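Wutus: Küche aufräumen

Datenblatt zur Sammlung, Stand April
Gepflegt von Zdenka Obradović und Sekar Ginting

Die Sammlung zeigt Küchen beim Aufräumen: Arbeitsplatten, Schränke, Geschirr und was sonst so stehen bleibt. Sie hat 3.925 Aufnahmen aus 21 Küchen. Pro Küche gibt es bis zu vier Durchgänge.

Töpfe und Schüsseln, die auf der Arbeitsplatte abgestellt sind, bekommen die Bezeichnung "Abstellort Platte". Gestapelte Schüsseln gelten als ein Stapel und werden nicht einzeln eingetragen.

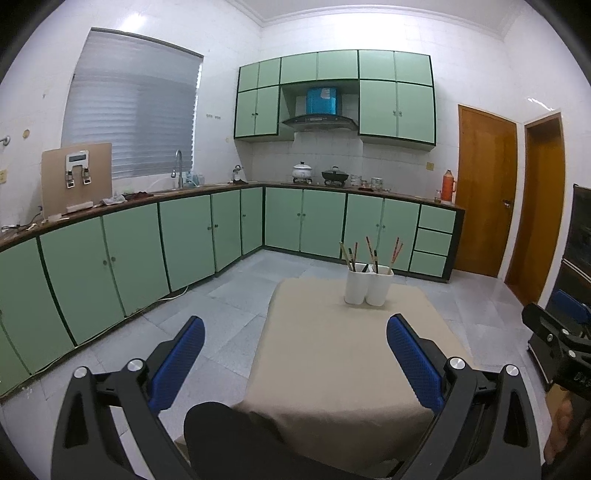

Wie werden Tüten und Tücher eingetragen?
Beide kommen in die Gruppe "Weiches", auch wenn sie zerknüllt sind. Der Inhalt von einer Tüte wird nicht geraten.

Kabel haben eine eigene Gruppe. In Version 2 hat Zlatko Dumitrescu die Namen der Schränke vereinheitlicht, darum passen ältere Listen nicht mehr ganz dazu. Fehler bitte an Sekar melden, mit Nummer der Küche.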